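4.2 Gripper pose recovery

Gripper poses are estimated from the square markers on the white cubes, then fused with head camera motion in the Clisness tracker. A cube face is accepted when its reprojection error stays under 3 pixels. Short dropouts – up to 9 frames – are filled by interpolation, and longer ones split the episode. After filtering, 1,846 episodes remained for training. The bathtub task (Figure 3) was the hardest to segment, as the shower hose bends freely and has no pose of its own.

Figure 3. Head view, bathtub task, shower head held in the right gripper.
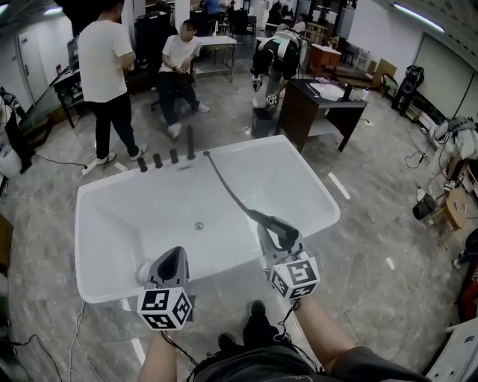
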